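4.2 Comparison of the two controllers in simulation

In this section we compare the two controllers under the same conditions. The first one, which we call Wandgate, is a position controller with a fixed stiffness. The second one, Holero, is an impedance controller that lowers its stiffness when the fingers come near to a surface. Both controllers receive the same target pose from the same planner, and both drive the same arm model with the same parallel gripper. Only the control law is changed between the runs.

We decided to make the first comparison in simulation for two reasons. The first reason is the cost of a failed trial. When the fingers press against a hard rim with a high stiffness, the real arm goes into a protective stop, and the operator must recover it by hand. The second reason is repeatability. In simulation we can start both controllers from exactly the same joint angles and the same object poses, so the difference in the result can be given to the controller and not to the person who placed the objects.

The test scenes were generated with our scene tool Tiêu, written by Uyên Giáp. The tool takes a list of object models and a table model, draws the position and the rotation of every object, and rejects the scene if two objects overlap at the start. From the accepted scenes we selected 42 in which the target object lies inside a shallow container. We consider this case the most interesting one for our question. The gripper must come down between the container walls, and a small error in the height or in the finger opening leads to a contact with the rim.

Each scene was run with several different random seeds for the noise on the target pose. Some runs had to be removed, as the planner did not find a path within the time limit. After this step 1,062 runs remained, and they are divided equally between the two controllers. A run removed for one controller was also removed for the other.

Every run has the same four phases. In the approach phase the arm moves to a point above the target with the gripper pointing down. In the descent phase the gripper moves on a straight vertical line. In the closing phase the fingers close until the measured force passes a threshold or until the opening is zero. In the lift phase the arm moves up and holds the pose. We count a run as successful if the object is still between the fingers at the end of the lift phase and the container has not been moved by more than a small fixed distance. The second condition was added by Ankit Nautiyal after the pilot runs in May, in which the fixed stiffness controller often picked the object but also pushed the container over the table.

It is important to say how the finger opening is chosen. The opening before the descent is set to the width of the object plus a margin. With a large margin, the fingers tolerate more error in the pose of the object, but they come closer to the walls of the container. With a small margin the opposite is true. We kept the margin the same for both controllers. An earlier version of this study used a different margin for each controller, and its results can not be compared with the ones reported in this paper.

The objects on the table outside the container are distractors. They are not touched in a correct run, but they limit the paths of the arm, and they are also used in our second study on object detection (Section 5). The physics parameters of all objects were frozen on 12 Apr 2019 and were not changed after this date. Friction between the finger pads and the object is the parameter to which the results are most sensitive. We repeated a part of the runs with a lower friction, and the order of the two controllers stayed the same, although both had fewer successful runs.

Figure 3 gives a view of one of the test scenes. The fingers are slightly open and near a back corner of the dark tray, and the small white object lies inside the tray. The other items on the table serve as distractors.
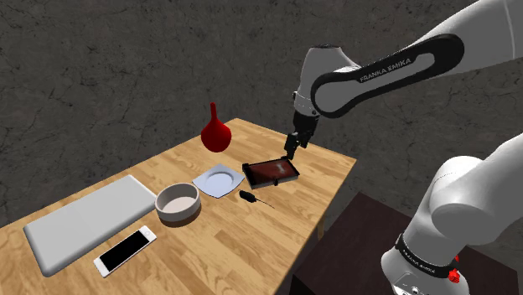
Figure 3. Rendered view of a test scene with the Franka Emika arm. The gripper points down above the dark tray.

We use cookies to remember your reading settings and to measure visits to this site. Accept all | Manage preferences

The main difference between the controllers appears in the descent phase. Wandgate follows the vertical line very closely, also when a finger is already in contact with the rim. The contact force then increases quickly and the tray begins to slide. Holero leaves the line after the first contact, and the finger is able to slip along the rim to the inner side. Of all runs, 447 had at least one contact between a finger and the rim, and the two controllers differ clearly only in this group. In the runs without rim contact we did not find a difference which we could separate from the noise.

The softer controller has also a disadvantage. In the lift phase its position error is larger, and with the heaviest objects the gripper hangs visibly below the target height. We reduced this effect by raising the stiffness again after the fingers are closed. The change of stiffness is made over 70 control steps, because a sudden change produced a small jump of the wrist. We did not try to optimize this number, and a shorter change may be sufficient.

A limit of the comparison is the contact model. The simulator treats the finger pads as rigid bodies, while the pads on our real gripper are made of rubber and can deform. We expect that soft pads help both controllers, and possibly they help the fixed stiffness controller more, so the advantage of Holero may be smaller on the real arm. For this reason we do not claim that the success rates transfer directly. The real trials in Section 6 use the same four phases and the same rule for the finger opening, with the pose estimates taken from the Bulus detector in place of the simulated noise.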